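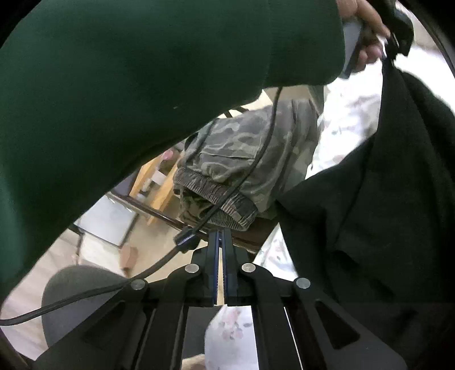
Visit report: Clonell handheld gripper, garment demonstration at Nurham

Report by Lleucu Skyrme
March 7, 2020

Purpose of visit

Serra sells the Clonell as a handheld gripper kit with a recording service attached. The customer's staff do their normal work with the tool, and Serra returns a cleaned data set for training an arm later on. We went to Nurham to see the garment handling package before deciding on a trial at our returns depot.

Hardware

The linkages are black with cut-outs in the plates, and the pivots are plain round screws that can be reached from the operator's side. The two fingers are parallel and carry blue pads on their inner faces. Serra gives a maximum opening of 93 mm and quotes pad life as 300 hours. Replacement pads come in packs of 2.

The view from the tool takes in the fingers and whatever is held up in front of them. With clothing this fills quickly: a camouflage garment with a ribbed cuff, a long black one beside it and a large green sleeve leave little of the room behind. Serra says its software, Nisside, copes with this. We were shown results on a laptop but were not given the files.

Cabling

A thin black cable with a small in-line connector crossed in front of the clothes. I asked about a clip or a shorter lead. Neither is on the price list, though a cable guide is planned for November.

Handling

Ribbed cuffs are a sensible place to grip. Heavy dark fabric is harder to judge, as the folds run into one another - our winter stock is mostly of this kind. I would want our own coats in any trial.

Price

The kit is 953 pounds with one set of pads. Recording and cleaning are charged by the hour and the rate depends on volume. Training for operators takes a morning and is included.

Open points

Weight of the tool over a full shift. Ownership of the recordings if the contract ends early. Whether Nisside can be run on our own server. Serra has promised written answers on the last two.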